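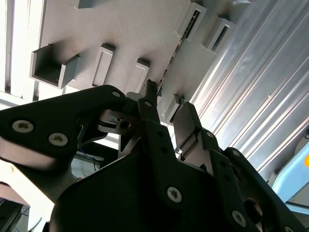 Gripper fingers close to a slotted gray panel. Screws at the joints are on the weekly check sheet.

When Cirkoleck opened its computer disassembly line to robots, the company had a safety manual and little else. The rules that now govern the work at Fetmont took effect in April and run to 37 clauses, 16 of them concerned with what a gripper may touch.

"We wrote down what a careful technician does," said Beatriz Correia, who led the drafting. Power is disconnected before a case enters the cell. Finger pads are inspected at the start of each shift. Any contact with a cable bundle stops the arm until a person has looked inside. 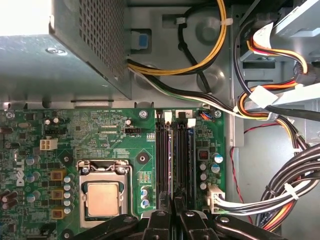 Gripper at the memory slots of a Dell motherboard. Cables beside the board call for reduced speed.

The clause on memory slots drew the longest debate. Thanasis Manolakis of Stergiou, which reviewed the draft, asked for a fixed limit on finger force near the processor socket and the slots. The final text sets one for each board type and requires a new test whenever the fingers are replaced — a step some operators considered excessive.

Records are kept for every case, and 558 had been logged when the first review closed. The review recommended clearer wording on damaged connectors. A revised clause 17 is now with the line supervisors for comment.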